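Setting up your toy library shelf with Laltell
Part 2: Adding your first basket

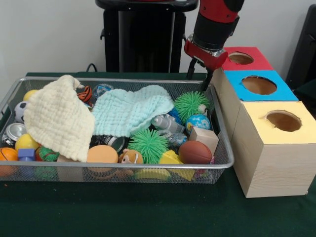

Irum wrote to me after part 1 that a whole basket should go in as one loan, because listing every ball separately had eaten up an entire evening. I'm with Irum on this one, so that's how I do it below.

1. Open Laltell and tap New item. Pick Basket (it's hiding under Single toy, I missed it for ages!).

2. Give it a number. Mine start at 37 as I'd already used the lower ones on paper - yours can start wherever you like.

3. Type a short name that parents will recognise. You get 2 lines and then it just stops.

4. Set the loan length. I use 2 weeks, and everyone seems happy with that.

5. Tap Save, then print the label and tie it on.

Note: the free version holds 2000 items, and a basket counts as one of them.

Caution: don't change the number once the basket is out on loan. Laltell treats it as a new item and the old loan stays open until you close it by hand - I've done this more than once. If you're stuck with one, go to Loans, find the old number and tap Returned.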